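How a Mouse Mat Works

A computer mouse does not know where it is. It only knows how far it has moved, and in which direction. To measure this, it has to look at the surface underneath it. This page explains how the measuring is done and why the surface makes a difference.

The explanation uses a meeting room table as its workplace. A meeting table collects many kinds of surface - wood, paper, card, folders - and a mouse behaves differently on each one.
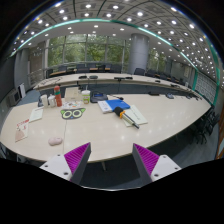
Page last changed: March 2022

The pink mouse is on the bare tabletop, and the gray mat with the green ears is a short distance away. A thin line also runs down the table. It is a seam, where one part of the top meets the next. A seam is a small problem for a mouse. If the mouse crosses a seam, its underside can tip slightly, and the pointer on the screen may jump.

What is inside the mouse

Most mice today are optical. "Optical" means that they work with light. An optical mouse has three main parts on its underside:

A small light, which shines down onto the surface.
A lens, which gathers the light that bounces back.
A sensor, which takes very small pictures of the surface.

The sensor takes more than 100 pictures every second. A chip compares each picture with the one before it. If a speck has shifted to the left in the new picture, the chip works out that the mouse has moved to the right. It sends this result to the computer, and the computer moves the pointer.

Why the surface matters

The sensor needs something to compare. Wood grain, woven cloth and plain paper all look smooth from far away, but close up they are full of tiny bumps and threads. These give the sensor plenty to follow.

Clear glass and mirrors are difficult. Clear glass lets most of the light pass through, and a mirror sends it away at one angle. The pictures then look almost the same, and the chip cannot tell whether the mouse has moved. Shiny folders and glossy booklets can cause the same trouble, although less often.

What a mat does

A mat gives the sensor one even surface. It has no seams, and it keeps the same texture from edge to edge. Many mats have a cloth top and a rubber base. The cloth lets the mouse slide, and the rubber grips the table.

The shape of a mat is not important to the sensor. A mat can be a rectangle, a circle or an animal's head. Color matters very little, but a sharp change from dark to light can sometimes make an older mouse hesitate.
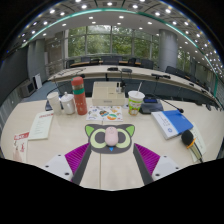 The mouse on the cat mat, between the two eyes.

Size is more important than shape. A mouse needs room to travel. When it reaches the edge of the mat, the user lifts it, moves it back and puts it down again. While the mouse is in the air, the sensor is too far from the surface to focus, so the pointer stays still.

Try it yourself

You need a computer, an optical mouse, a mat, a ruler and 4 surfaces to test. Ask an adult before you use anything made of glass.

Put the mouse on the mat. Move it 10 centimeters to the right along the ruler and watch the pointer.
Repeat this on each of the other surfaces.
Write down whether the pointer moved smoothly, jumped or stopped.

Use the same speed each time.

Words to know

Sensor: a part that detects something, such as light.
Seam: the line where two pieces meet.
Texture: how rough or smooth a surface is.

Text: Valentin Ghiță, for the Vikosau children's pages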